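Skemerstead students take robotic PC dismantling to Pliltstead regional round

Press release, October
For immediate use

A student team from Skemerstead College has entered the hardware recovery class of the Pliltstead student automation competition. The class requires a robotic arm to remove reusable parts from a desktop computer and place them in a fixture.

The team's entry, named Drulledora, uses one arm with a gripper. The gripper carries a knurled pad and have to work close to the sheet metal of the drive bay, where clearances are smallest. Removal of the hard disk drive carries 300 of the 851 points available, more than any other task in the class.

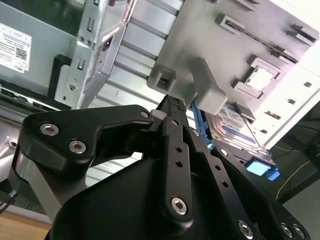 Tracey Bellamy said that the drive should not be worth so many points, as teams could be tempted to neglect the processor and memory, and that she would prefer an even split between the three. The scoring will stand for this year's round.

Entries are judged on completed removals, damage to the chassis and time taken. A part that is dropped scores nothing. Teams may use any make of computer, provided that the side panel is removed before the run starts and the case is laid flat on the work table. Cable connectors may be released by hand during preparation.

Drulledora's fixture tray was 3D-printed by Liam Pearce and Shirley Sedgwick. It has separate pockets for the recovered parts, with raised posts and slots to locate them.

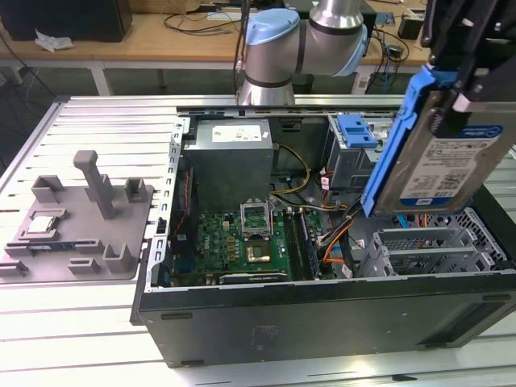
The tray has been through several revisions. Early versions held parts too tightly, and the pocket walls were given a wider lead-in so that small placement errors no longer stop a run. The drawings will be made available to other entrants after the competition.

Jacobus Swanepoel leads the control software. The program divides each removal into approach, grip, release and lift, and can be restarted from any of these stages. The team has logged 200 practice runs since the start of term.

The regional round takes place in the Marsden Hall, Pliltstead. Doors open at 9.30 am and the first run is at 10 am. There are 65 places for spectators, which must be booked in advance.

Contact: Dean Heywood, Engineering Office, Skemerstead College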